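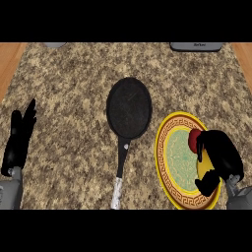

Public Health > Commercial Influences > Open chapters
01/08/2022
By Dilani Gamage
9 min read

Chapter 12
Who pays for the leaflet? Alcohol companies and health education

I kept a leaflet on my fridge for most of a year before I read the back of it. It was a decent leaflet, or so I thought. It had a cheerful drawing of two friends at a bus stop, some sensible tips about eating before you go out, and a line telling me to "know my limits". I'd picked it up at a GP surgery in Ullwood, where I was working as a very junior health promotion officer. On the back, in tiny grey letters, it said the leaflet had been made with the support of Endov, a drinks company.

I felt a bit silly, to be frank with you. I'd handed out boxes of the things!

So this chapter is about that leaflet and its many cousins. We've spent the last few chapters on the things people usually mean by alcohol policy - price, opening hours, licensing, treatment services. Now I want to turn to the companies that make and sell the stuff, and to one corner of what they do: paying for messages that are meant to protect us from their own products. It's an odd arrangement when you say it out loud, and yet it's so ordinary that most of us walk past it.

Let me say where I stand. I don't think everyone who works on these campaigns is a villain. I've met plenty of them and most were kind people who believed in the job (one of them, Ljubica Kolev, left Endov and later helped me with the first draft of this chapter). What I'm asking you to look at is what the messages leave out, and who gets to decide.

Go back to "know your limits". Whose limits? The leaflet didn't give a number. It didn't mention cancer. It talked a lot about a bad night out and hardly at all about the glass or two every evening at home, year after year, where a good deal of the harm builds up. The person in the leaflet who had a problem was always somebody careless. Cheap drink, late deliveries and the adverts on the side of the bus stop didn't come into it.

When Madhu Sengar and I went looking for more, we collected 372 leaflets, posters and web pages from surgeries, colleges and council offices. We threw out the duplicates and the ones we couldn't date, which left 338. Then we sat at Madhu's kitchen table through most of July and sorted them by who had paid. I won't give you the results yet, as I'd like you to have a go at the sorting yourself in the second half of the chapter, but I will tell you that working out the funder was the slow part. Some took us 40 minutes each. A charity's name would be on the front, and the charity would turn out to be funded by a trust, and the trust had been set up by Skosis, which owns three brands of cider and a chain of off-licences.

You'll meet a few words in this chapter that may be new. "Commercial determinants of health" is the big one. It means the ways that businesses shape how well or ill we are, through what they sell, how they sell it and how they try to steer the rules. "Framing" is another - the way a problem is described so that some answers look natural and others hardly come up. And there's "corporate social responsibility", which I'll shorten to CSR because I get tired of typing it.

There's an argument on the other side and it deserves a fair hearing. Vandana Nautiyal ran school alcohol talks for years on industry money, and she told me plainly that without it there would have been no talks at all. The council had cut her budget to nothing. Was a flawed lesson worse than none? Anju Pandey, who taught at one of the same schools, thinks it was. They've been disagreeing about it for a long time, and I've put both of their accounts in section 12.3 with very little tidying up. Read them before you read my comments, if you can bear to.

Before you start on section 12.1, find one piece of alcohol advice near where you live or study. A poster, a web page, the small print on a bottle, anything will do. Write down what it asks you to do, what it says could go wrong, and who paid for it. If you can't find out who paid, write that down too, and keep the note somewhere safe. We'll need it in 12.4.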